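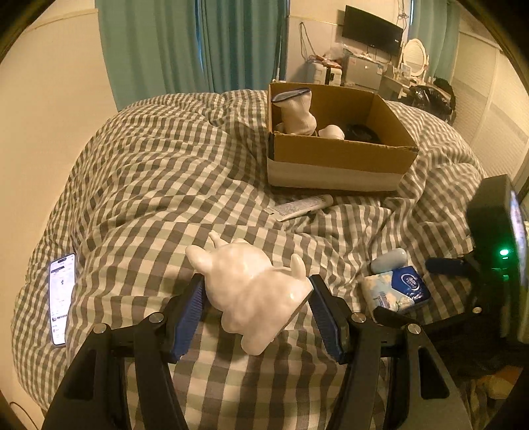
Gripper budget, what would you buy first
Posted by vanderby_bench, Sunday 9:40 pm

Got 600 to spend before January. Want to do small household stuff – smooth things, tubes, tissue packs, on bedding and other soft surfaces. Option A is two hand-held Malholm grippers at 233 each. Option B is one, plus spare pads and pivot screws. Leaning A. Talk me out of it?

tinplate_jo
B. Pads are what goes. I went thru three sets last winter and the shop took weeks to restock. Second gripper sat in a drawer.

Ambros Thaler
Disagree with jo. Two hands or don't bother, half of household jobs need one to hold and one to pull. 466 for the pair, leaves you 134. Pad set is 120 at Hollenstein. Fits.

tinplate_jo
Fits if shipping is free. Its not.

grendirwood_k
Does it have to be new? Saw a used one for 186, pads worn but the linkage was tight. Check for play at the pivots before paying. Ribbed pads only, for glossy stuff – the flat ones slid right off my ceramic bits.

vanderby_bench
Used is fine by me. So 233 new + 186 used = 419, then pads for 120, thats 539. Shipping out of the rest.

Ambros Thaler
Wouldn't mix old and new myself. Different wear, different squeeze, you'll be chasing it all month.

grendirwood_k
New pads on both and you wont notice

tinplate_jo
still say one gripper. but ok, if you go used ask for a video of it closing all the way

vanderby_bench
Will ask. Seller's up to an hour away so might just drive over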